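12/28/07

Killberg gray, batch 3439, second try at the matte topcoat. Thinned it per the Tolel sheet this time, which wants 300 ml to the liter and says so in a font meant for ants. Sprayed fine. Smelled like a shoe store.

Sanding between coats: 500 grit, 3 passes. The Funska pads shed, as they did in April, when I wrote "do not buy again" and then bought again. 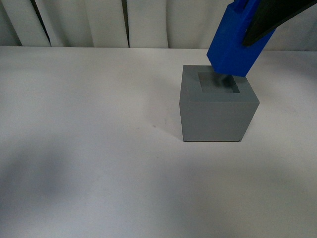 Still want a gloss reading before the Li order goes out. The meter needs a battery – the odd flat kind, of course. Drawer has every other kind. Recoat Monday if the heat stays on.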